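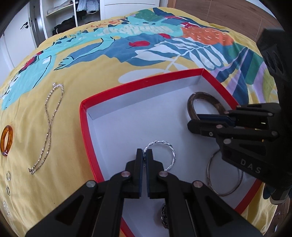 把首饰收进盒子,要练多久

约的是星期六上午,Heike Brandes迟到了,进门先找插座。手机没电,电脑也快没电。她在Josum管Rakis这项服务,从接单、发箱子到验收都归她,用她自己的话说,“出了事都打我电话”。

Rakis卖的东西一句话能讲完:客户要教机器人做某件家务或者某道工序,Josum找人,用手持夹爪在真实的房间里把这件事做很多遍,录下来,整理好,交付。客户不用买设备,不用招人,也不用自己租房子。按任务包收费,一个标准包三百段合格录制。注意是合格的三百段。录废的不算,重录也不加钱。

“合格这两个字,我们跟客户吵得最多。”Brandes说,“什么叫合格?手镯放进盒子了,算不算?放进去了但是压着别的东西,算不算?手抖了一下又夹起来,算不算?有的客户说算,他就要这种。有的客户说不行,给我干净的。你不提前问,后面全是麻烦。”

所以现在下单前有一张表。她翻出来给我看,密密麻麻。失误要不要保留,掉了以后捡不捡,两只手能不能同时动,桌面还是床面,东西要不要每次打乱重摆。以前没有这张表,靠邮件。“靠邮件就是靠运气。”

首饰任务是今年做得最久的一个包。委托方是Garnau,做二手饰品寄售的,收进来的东西要清点、分开、装盒,他们想看看这一步能不能让机器来。Brandes一开始不想接。

“细,亮,软,还会缠在一起。四样全占了。”她掰着手指,“链子是最烦的。硬圈还好,有形状,你知道它在哪。链子你夹起来一头,另一头在哪里它自己决定。”

那为什么接了?

“因为他们愿意付试做的钱。”她笑,“也因为我们自己想知道做不做得了。客厅、厨房我们做很多了,杯子、碗、毛巾,做到后来大家闭着眼睛都会。首饰没有人敢说会。”

试做先跑两天。两天里操作员换了三批,第一批说指尖没有感觉,第二批说盒子太挤,两只夹爪一起伸进去互相挡。第三批没抱怨,但做得慢,非常慢。Brandes后来就用了第三批。慢可以变快,她说,毛躁改不过来。

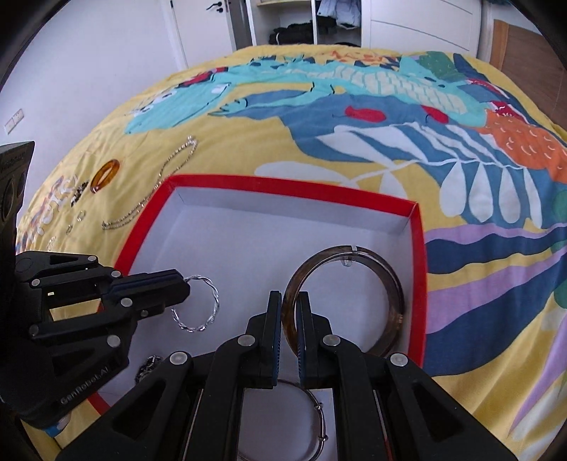 首饰收纳任务:一只夹爪夹住玳瑁纹手镯的边,另一只伸向盒里的扭纹圈。

我问她为什么在床上做。桌子不是更好?

“客户要的就是床。”她说Garnau最初写的是桌面,白桌布,东西排整齐,光打好。她看完回了一封很长的邮件。“谁在家里这样放首饰?都是往床上一倒,然后慢慢挑。被子是软的,有花纹,圈放上去会歪,链子放上去看不清。你在白桌布上练出来的东西,拿到这种地方马上傻掉。”

Garnau同意了,一半桌面一半床面。后来又来信,床面的多要一些。

被子花色也有讲究?

“有。花得越厉害越好。”她说得很快,“纯色的我们当然也拍,但花的才难。银色的细圈放在花布上,人都要找一下。客户的工程师说你们是不是故意刁难,我说是啊,你付钱就是让我刁难你。”

操作员怎么干活,这部分我去看过半天,在她们的一个培训点。流程不复杂。两手各一只夹爪,手一捏,两根手指合拢,松开就张开。夹爪上带着相机,操作员看到的和录下来的不是同一个角度,新人老是忘这一点,用自己的眼睛看清楚了就下手,结果录下来的画面里夹爪把东西挡得死死的。培训里有一项专门练这个:让你看自己刚录的回放。很多人看第一遍都不说话。

“脸会红。”Brandes说,“我自己也红过。你觉得你夹得很漂亮,一看,画面里全是自己的夹爪。”

她不肯谈设备成本,也不肯谈跟供应方的关系。夹爪是外购的,Josum自己不做硬件,这一点她讲得很直接。“我们是做服务的。哪天有更合适的我们就换。客户问我能不能指定设备,可以,提前讲,价钱另算。”

换设备对客户有没有影响?她承认有。手指宽度变一点,垫子换一种,老数据和新数据就不那么合得上。所以同一个包从头到尾用同一种夹爪,这写在合同里。中途坏了也换同型号的。没有同型号的就停工等。九月就停过一次,停的正是首饰这个包,Garnau很不高兴。

“我也不高兴。”她说,“但是你混着录,交出去,过两个月他们发现了,那才是真的不高兴。”

讲讲怎么收费的事。标准包之外还有一种叫跟做,操作员去客户指定的地方做,按天算。Vigfúsdóttir用的是跟做。这家公司做养老住所的设备,不能把住户的房间搬到Josum来,只能人过去。衣柜、抽屉、床头柜,还有药盒。Brandes说跟做她反而更喜欢,累是累,但是东西真。

“你去一个真的房间,抽屉是卡的。我们自己的房间抽屉永远不卡,因为卡了就有人去修。”她停了一下,“后来我说不许修了。”

Vigfúsdóttir那边我也打了电话,接电话的人不愿具名,说话倒是爽快。满意的地方:人准时,做完房间恢复原样,交付的文件夹命名清楚,一看就懂。不满意的地方:报价单第一版漏了路上的时间,补了两次;还有一次交付里混进了几段别的房间的录制。“他们自己先发现的,当天就写信来了。我还没打开看呢。”对方说,“但是混进去这件事本身不应该有。”

我把这话转给Brandes。她点头,没辩解。是整理环节的错,现在一个房间一个盘,录完封起来,贴条。土办法。

隐私怎么处理,这是我最想问得。真实的家,真实的卧室,相机就在手上。

“进门先走一遍。”她说,“照片、信件、药瓶上的名字、电脑屏幕,能收的收,不能收的盖。住户在场的话,请他在另外一个房间坐着。镜子最讨厌,镜子要么盖起来要么就换方向。录完有人看一遍,看见脸、看见名字,整段删,不打码。打码客户也不要。”

整段删,那谁承担?Josum。删掉的重录,还是算在三百段里面。她说头一个月因为这个亏了不少,操作员现在学乖了,进门比谁都仔细。

我有个疑问一直没放下:这些录制到底有没有用?Josum不训练机器人,只交数据,做得好不好最后看客户的机器。Brandes对这个问题明显准备过,但是答得还算老实。

“我不知道。”她说,“有的客户会告诉我,有的不会。Garnau给我看过一次他们的机械臂收手镯,硬圈收得不错,我挺高兴。链子,嗯。链子它夹起来了,然后就拖着走,一路拖到盒子边上,挂住。”

那怎么办?

“加录。他们又下了一单,只做链子。”她说新单子里要求把链子摆成各种形状,直的,绕圈的,搭在别的东西上面的。怎么夹也写了:先夹中段提起来,等它垂稳,再往盒子里放。操作员很不习惯,人手放链子是用另一只手托着的,夹爪托不住,只能两只一起夹。两只一起夹就要配合,一只高一只低,放的时候先放低的那头。听上去简单。我试了一下,没成。第二下也没成。旁边的姑娘等我把夹爪还给她,几秒钟放好了。

手感这个事值得多讲两句。夹爪拿在手里比我想的要占地方,手腕转到某个角度会顶到前臂。指头内侧有蓝色的垫子,夹硬圈挺稳,夹薄的东西要对得很正,歪一点就滑。没有力的反馈,捏多重全凭自己。操作员的说法是“看着夹,别想着夹”。我不太懂,可能要做久了才懂。

手累不累?累。Rakis的排班是做一阵歇一阵,一班里操作员可以换任务,不会从早到晚都是首饰。Brandes说这不全是为了照顾人,手累了动作就变形,变形的录制看起来跟新人录的一样,验收过不了。有人愿意连着做,想早点收工,她不让。为这个也吵过。

“我说你去叠毛巾吧。他说毛巾更无聊。那我没办法了。”

验收怎么做,她给我看了后台。很朴素,左边列表,右边两只夹爪的画面并排。验收的人看三样:东西有没有到位,中间有没有断,两只手的画面对不对得上时间。最后一样最容易出问题。对不上就废,没得商量。旁边还有一栏备注,写得五花八门,我看到一条是“圈滚走了,滚得很好,问客户要不要”。

客户要了吗?

“要了。”

她说这种录制后来单独归了一类,叫意外。卖得还不错。一开始大家都删,后来有客户专门来问,有没有东西掉了以后怎么收拾的。他们自己录的全是顺顺利利,机器一碰上掉东西就呆住。现在下单表上有一个格子可以勾。勾了以后操作员不许故意掉,故意的一眼就看得出来,掉得太假。

“只能等它自己掉。首饰这个包你不用等很久。”

价格我核对过,标准包的报价在同类服务里不算低,小团队会觉得肉疼。Brandes不否认。她建议小团队先买试做,拿到手先跑通自己的流程,再决定要不要整包。她也不建议一上来就要很多种任务。“有人一张单子写满一页,厨房卧室浴室全都要,每样一点点。每样一点点就是每样都不够。挑一件。”

交付周期呢?试做做完以后,标准包排队加录制要三个星期,旺的时候更久。能不能加急?能,但要看房间,人好找,房间不好找。Josum手上固定的房间就那么几处,首饰包占着卧室的时候,别的床面任务就只能往后排。她现在最头疼的就是房间。

“我看谁家都像在看场地。”她说,“去朋友家吃饭,看人家的衣柜,心想这个门好,把手小,难开。”

文件格式的问题有读者来信问过,顺带写在这里。默认交付的是每只夹爪各自的视频、开合数值和位置轨迹,带一份说明。文字说明有英文和德文,中文的她说在再做,时间没给。标注是另外买的,只要原始录制也行。要求改格式的,先给样本,她们看了才报价。原始文件保留多久合同里谈,不谈就按短的来,到期删。有个客户就是没谈,过了期跑回来要,没有了。重录付了全款。

我问她还有什么客户不爱听但她想说的。她想了半天,水都凉了。

“别催我们把东西摆整齐。”她说,“每次都有。看了第一批就写信来,说能不能盒子放正一点,能不能首饰之间留点距离,能不能光亮一点。我都回,可以,但是你确定吗?一半的人回来说那算了。”

另一半呢?

“另一半我们就摆整齐。他付钱的。”

还有就是找错人。有些来问的公司其实要的是机器,现成能干活的那种,听说Josum跟机器人有关就打过来。Rakis不卖机器,也不出租夹爪让你拿回家自己录,这个服务以前考虑过,后来放下了。箱子寄出去,回来的录制没法看,拿反的都有。她说以后也许会再试,先得有人上门教,教又是钱。

采访到这里她的电话响了三次。最后一次她接了,走到走廊去说,回来的时候已经在穿外套。卧室那边少了一只圈,全组在翻被子。

“找到过的。”她一边收充电器一边说,“上次在被套里面。”

我送她到楼下,问Garnau的链子单什么时候交。下个月,她说,如果房间不出问题。然后又补一句,让我把报价漏算路程的那件事也写上,已经改了,新报价单第一行就是。

【补记】发稿前收到Brandes的短信:圈找到了,录制照常。链子单的试做部分已经过了验收,整包还在排房间。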